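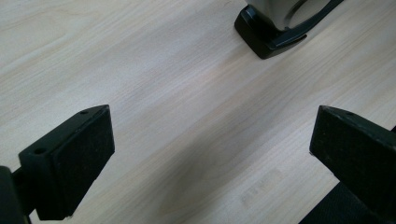 Yvette Fortin
Encadrante du club robotique, atelier Girard

Pince tenue à la main : régler l'écartement et enregistrer des prises exploitables

Tous les ans, en mai, on voit arriver des équipes persuadées qu'il suffit de filmer quelques gestes avec une pince pour qu'un bras sache ensuite les refaire. Les vidéos de démonstration qui circulent y sont pour beaucoup. Je ne dis pas que la méthode est mauvaise, je l'enseigne. Je dis que la plupart des enregistrements que je relis ne valent pas le disque qui les contient, et que le modèle n'y est généralement pour rien.

Ce tutoriel s'adresse aux élèves inscrits au projet Trurnik. Il suppose que la pince est montée, que la caméra de la pince est reconnue par le poste et que vous avez lu la fiche de sécurité. Si vous cherchez la partie entraînement, elle est dans une autre page, et je vous conseille de ne pas vous presser d'y aller.

Ce qu'il faut

- la pince, avec ses deux doigts garnis de mousse
- une table dégagée dans la zone de travail
- un objet petit et rigide pour commencer, un bloc par exemple
- Plirkex, le logiciel d'enregistrement, dans la version installée sur le poste du club
- un cahier (oui, en papier)

Étape 1 : vérifier les doigts

Ouvrez la pince en grand. Les deux mousses doivent se faire face. Refermez lentement, sans objet, et regardez si les faces se rejoignent sur toute leur hauteur. Si un doigt touche avant l'autre par le bas, desserrez ses vis d'un quart de tour, reprenez l'alignement, resserrez.

Passez un chiffon sec sur les mousses. Elles ramassent toutes les peluches de l'atelier. On m'a affirmé qu'un peu de poussière améliorait l'adhérence, et j'attends toujours l'essai qui le montrerait.

Étape 2 : mesurer l'écartement

Plirkex affiche l'ouverture en millimètres, avec une décimale très optimiste. Ne la croyez pas sur parole. Prenez un réglet, mesurez l'ouverture maximale entre les mousses, puis comparez. Au-delà de 2 mm d'écart, relancez l'étalonnage depuis le menu Outils, pince fermée d'abord, pince ouverte ensuite. Notez les deux valeurs dans le cahier.

Jaxon Fortin a sauté cette étape l'an dernier. Son équipe avait 3 213 prises en stock et un écartement faux sur toutes. On peut corriger après coup, en théorie. Ils y ont passé presque toutes leurs séances avant de tout recommencer.

Étape 3 : préparer la table

Posez un seul objet dans la zone de prise et sortez le reste du champ. Une gourde, un outil ou une trousse oubliés au bout du plateau se retrouvent dans les images de la pince, et le modèle peut très bien s'en servir comme repère. Il donnera d'excellents résultats tant que la gourde sera là. Si vous voulez du désordre dans vos données, ajoutez-le plus tard, exprès, et déplacez-le d'une prise à l'autre.

Contrôlez aussi que la table ne bouge pas quand vous appuyez dessus. Les rideaux et la lumière restent dans le même état pendant toute la série.

Étape 4 : tenir la pince

Tenez-la à deux mains, une de chaque côté, les avant-bras souples. Les câbles doivent descendre librement le long des poignets. S'ils tirent, vous allez compenser sans le sentir et cela s'entendra dans les données, si j'ose dire : Úna Horgan a repéré une dérive régulière vers la droite qui venait d'un câble trop court.

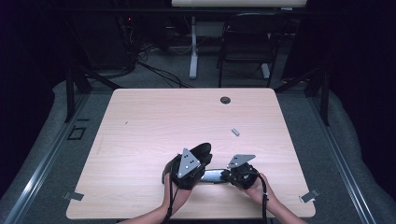

Prise en main à deux mains, le bloc gris posé plus loin sur la table.

Avant d'enregistrer, faites cinq approches à vide. Partez d'un peu au-dessus du plateau, avancez vers l'objet, redressez la pince, reculez. Le geste doit être lent. Tout le monde va trop vite, moi comprise.

Étape 5 : enregistrer une prise

1. Lancez l'enregistrement dans Plirkex et attendez le voyant.
2. Gardez la pince immobile, ouverte, pendant 2 secondes.
3. Approchez l'objet, doigts de part et d'autre.
4. Fermez jusqu'au contact des deux mousses, puis soulevez.
5. Reposez, ouvrez, revenez au point de départ.
6. Arrêtez, puis écrivez le numéro de la prise dans le cahier avec un mot sur ce qui s'est passé.

Une prise ratée se garde, étiquetée comme ratée. La supprimer donne un joli taux de réussite et un jeu de données qui ignore ce qu'est un échec.

Faites des séries de huit, pas davantage, et changez la position du bloc à chaque fois. Elsie Mottram propose de tirer les positions au sort avec un dé, et c'est mieux que de se fier à son imagination : on croit varier, on remet toujours l'objet au même endroit.

Étape 6 : relire avant de continuer

Ouvrez la première et la dernière prise de la série côte à côte. Vérifiez que les doigts occupent la même place dans l'image de la pince. S'ils ont glissé, la fixation a pris du jeu et la série est à refaire. Regardez ensuite la courbe d'ouverture. Une courbe parfaitement lisse m'inquiète davantage qu'une courbe un peu sale, le filtre de Plirkex étant activé par défaut. Désactivez-le dans Préférences, onglet Capteurs.

Sur l'export automatique vers Hutevlow

Zbigniew Żak l'utilise et en est content. De mon côté, j'ai retrouvé deux fois des horodatages décalés entre la vidéo et l'ouverture de la pince. Exportez à la main, comparez les durées, et gardez une copie brute sur le disque du club. Si quelqu'un a une explication pour ce décalage, qu'il me l'envoie avec les fichiers. Les captures d'écran ne me servent à rien.

Pour la prochaine séance, apportez une série complète relue et le cahier rempli.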